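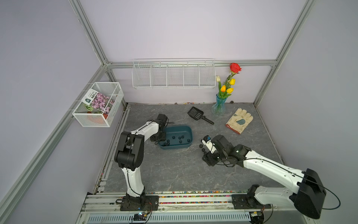 What I made and why

For my textiles project I made a lined drawstring bag out of scraps. We could pick anything as long as it had a lining, one fastening and at least two kinds of seam. I'd only ever sewn cushion covers before, so a bag with a flat bottom felt quite brave at the time!

I worked mostly from a pattern called Urban, which our tutor Fabrice Perrin keeps in the blue folder by the overlocker. It's meant for new fabric, so the pieces are big, and I had to join scraps into larger sheets before I could cut anything out.

Choosing the fabric

The outside is a rusty orange cotton called Rustora (I had half a metre left from a skirt) mixed with bits of old shirt. The lining is Presard, a plain cream cotton that frays if you so much as look at it. I washed and pressed everything first, and the orange shrank more than I expected, up to 40 mm along the length. I'm very glad I found that out before cutting.

Piecing and sewing

I cut the scraps into strips and sewed them together in no particular order, then turned every second row so the seams didn't pile up in one place. The finished panel needed to be 31 cm wide and mine came out at 30. I could have unpicked a row, but I took a narrower seam down each side instead and trimmed the lining to match.

The boxed corners were the hard part. My first one was lopsided – I'd measured from the raw edge when the pattern says to measure from the stitching. I unpicked it, drew the line on with chalk and did it again, and the second corner went in first time. The side seams are French seams and the rest are plain seams, pressed open.

For the drawstring I made a channel at the top and threaded cord through with a safety pin. It came off the pin halfway round, twice. Fabrice told me to wrap the end in tape and that sorted it.

What I'd change

I'd use a stiffer lining, or put some interfacing in the base, as the bag slumps when there's nothing in it. I'd make the channel a bit wider too. The topstitching wobbles near one side seam where the layers got thick, and next time I'll swap to a bigger needle before I get to that bit. I've got enough orange left for a matching pencil case, so that's what I'm starting in June.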